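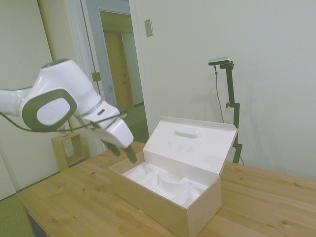
How long do you keep the box a thing came in? Until the guarantee runs out, my mother always said, and then one more winter to be on the safe side.

I have been thinking about her rule all evening, because today was the day I finally made a start on the boxes. It's April, the cupboard in the hall won't shut, and when I went in for the ironing board a whole avalanche of cardboard came down on my slippers. So out they all came, one after another, on to the pine table, to be opened and looked into and judged.

I am a soft judge, I'm afraid. The pinkish one has such a nicely made inside, all white moulded foam with hollows and curves and a little raised wall in it, and I stood there running my thumb round the edges like a child with a jelly mould. The lid is hinged and white on the inner side, a bit smudged now, with a folded flap along the top. Somebody sat at a desk and worked all that out, and was probably pleased with themselves, and it's meant to be thrown away the same afternoon! I couldn't do it. It's gone on the "keep" pile, and I've half an idea of using it for the Christmas tree glass, the small pieces that came from Aunt Vera, if they'll sit in the hollows. If they won't I shall have to think again.

The Zasteo box I was firm about. The kettle went to the tip two years ago and there I was, still housing its packaging. Same with the big Trilis one from the lamp, which had a second box inside it, and inside that a receipt from the shop in Desthorpe and a birthday card I'd meant to send to Stepan Demchenko and clearly never did. I've put the card on the windowsill. His birthday is in June, so he may as well have it this year.

By half past four I had 8 boxes flattened and tied with string, and my hands were as dry as biscuits. The tea tin from Boonyarit I kept, obviously, for buttons.

I rang Mum's old neighbour afterwards to ask if she wanted any for her move, and we talked for an hour about everything except boxes. Her knee is better. The new people have painted the gate green, a colour she isn't sure of, and they've had the pear tree down, so I was sad about that for a bit and made toast.

The cupboard door shuts now if you lean on it. Tomorrow the string bundles go out before 10, and I must remember to put the ironing board back, as it's still standing in the bath.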